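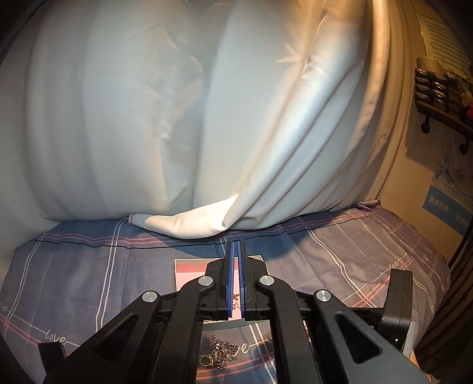
Thermal curtains, again

Every August the flyers start, and this year Wevano wants $285 for a pair of lined curtains that will, it says, pay for themselves by spring. I have my doubts. The savings chart on the back compares a lined curtain with a bare window, and who among us has bare windows in January? The fine print also assumes five months of steady heating, which might suit Barnus but seems generous down here.

Flarner makes much the same promise for less money and shows no chart at all, so I can't say that's better. If your old curtains close fully and reach past the sill, I'd wait. A tube of caulk and a draft strip cost very little, and I'd try those first. Readers who bought a pair last winter, please send me your bills from before and after. Two would be a start.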